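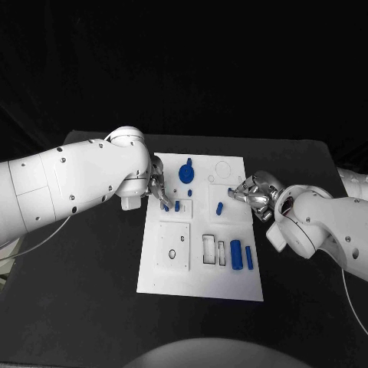
Amostras de solo: etiquetagem, secagem e prazos de conservação

Boletim interno do laboratório Skirwood, 3 de dezembro de 2019

Entra em vigor com este boletim a revisão do procedimento de receção e conservação de amostras de solo. A versão anterior continua válida para as amostras já registadas, que não precisam de ser reetiquetadas. As alterações incidem sobre o formato da etiqueta, a massa mínima recebida, a secagem e o arquivo. Os métodos analíticos (pH em água, carbono orgânico, textura, fósforo e potássio extraíveis) não mudam.

A revisão foi pedida depois da campanha de agosto, em que deram entrada 528 amostras de parcelas agrícolas. O modelo antigo de etiqueta foi desenhado para volumes menores e assentava na transcrição manual do código de campo. Na verificação cruzada encontraram-se códigos com dígitos trocados e sacos em que a tinta migrara para o plástico húmido. Os casos foram resolvidos com as fichas de campo, mas a correção atrasou a emissão de relatórios e obrigou a repetir a preparação de um lote inteiro.

Etiqueta

A etiqueta passa a ser de polipropileno com adesivo acrílico, impressa por transferência térmica com fita de resina. A resolução de impressão é de 300 dpi. As etiquetas de papel deixam de ser aceites, mesmo protegidas com fita transparente. O código bidimensional ocupa o lado esquerdo e contém apenas o identificador da amostra; a profundidade de colheita, a parcela e o operador ficam na base de dados Dosia e não se repetem no código. Em texto legível figuram o identificador, a profundidade em centímetros e a data de colheita.

Cada amostra leva duas etiquetas iguais. A primeira é colada no exterior do saco, com a superfície limpa e seca. A segunda vai dentro de um saco pequeno fechado, entre o saco interior e o exterior, nunca em contacto com o solo. No tabuleiro de secagem usa-se a etiqueta interior, que acompanha depois a fração crivada até ao frasco definitivo.

Oskari Miettinen preparou o modelo de impressão e testou a legibilidade após refrigeração e após estufa. A leitura falhou apenas quando a etiqueta foi colada sobre a dobra do saco. O ponto de colagem está indicado na ficha de campo revista.

Massa e acondicionamento

A massa mínima de solo húmido à receção mantém-se em 300 g para o conjunto de análises de rotina. Quando o cliente pede também a curva granulométrica completa, ou quando o teor de elementos grosseiros é visivelmente elevado, a massa deve ser acordada antes da colheita. Uma amostra abaixo do mínimo não é rejeitada: é registada com o estado «massa insuficiente» e fica parada até haver decisão escrita do cliente sobre as determinações prioritárias.

Os sacos devem chegar fechados e sem água livre. As amostras destinadas à determinação de azoto mineral seguem por via separada, refrigeradas desde a colheita, e não passam pela estufa. A mistura das duas vias no mesmo contentor foi a não conformidade mais frequente na última auditoria interna.

Secagem e crivagem

A secagem faz-se ao ar ou em estufa ventilada, a temperatura não superior a 40 °C, em camada fina e com os torrões desfeitos à mão. O fim da secagem é verificado por pesagem sucessiva, e os dois últimos valores ficam no registo. A prática de dar a amostra por seca ao tato deixa de ser admitida, sobretudo em solos argilosos, onde a superfície do torrão seca muito antes do interior.

A crivagem a 2 mm mantém-se. Os crivos Honkanen adquiridos este ano substituem os antigos, cuja malha apresentava deformação junto ao aro. Antes de cada série inspeciona-se a malha contra a luz e anota-se o número do crivo. A fração superior a 2 mm é pesada e o valor é lançado no Dosia em percentagem da massa seca total; só depois pode ser descartada. Raízes e restos vegetais retirados à mão não contam como elementos grosseiros.

Entre amostras, o crivo e o almofariz limpam-se com pincel e ar comprimido. A lavagem com água fica reservada ao fim da série, com secagem completa antes do uso seguinte. Para micronutrientes usa-se o conjunto de nylon guardado no armário da sala de preparação.

Arquivo

O prazo de conservação da fração seca passa a ser de 12 meses, contados da data do relatório e não da data de entrada. Os frascos são arrumados por ordem de identificador, com a posição da prateleira lida no momento da arrumação. Um frasco retirado para repetição de análise tem de ser registado à saída e à entrada. Bouchra Morsy é responsável pelo arquivo e autoriza as eliminações, que passam a ser feitas por lote e com lista assinada.

O cliente Fandside mantém um prazo próprio, fixado em contrato, e as suas amostras ficam na estante do fundo. O Dosia bloqueia a eliminação destes frascos até ao termo do contrato, pelo que não é necessária marcação adicional.

Controlo da qualidade

Em cada série de preparação inclui-se um duplicado cego, escolhido por quem faz a receção e desconhecido de quem prepara. O duplicado recebe identificador próprio e segue todo o circuito. Os critérios de aceitação por parâmetro constam do anexo B e não foram alterados, com exceção do carbono orgânico, em que o limite passa a ser expresso em valor absoluto para teores baixos. Sang-wook Ko mantém as cartas de controlo e comunica os desvios ao responsável técnico.

Transição

As etiquetas antigas em armazém podem ser usadas para soluções e reagentes, mas não para amostras. As fichas de campo em papel continuam a acompanhar os contentores durante a transição e são arquivadas depois da conferência com o registo informático. Quem faz colheitas deve levantar o novo material na receção e devolver os rolos antigos.

Dúvidas sobre impressão e leitura de códigos: Oskari Miettinen. Dúvidas sobre prazos e eliminação: Bouchra Morsy. O texto integral do procedimento, com os anexos A a D, está na pasta de documentos controlados; as cópias impressas da versão anterior devem ser entregues a Esko Koivisto para destruição.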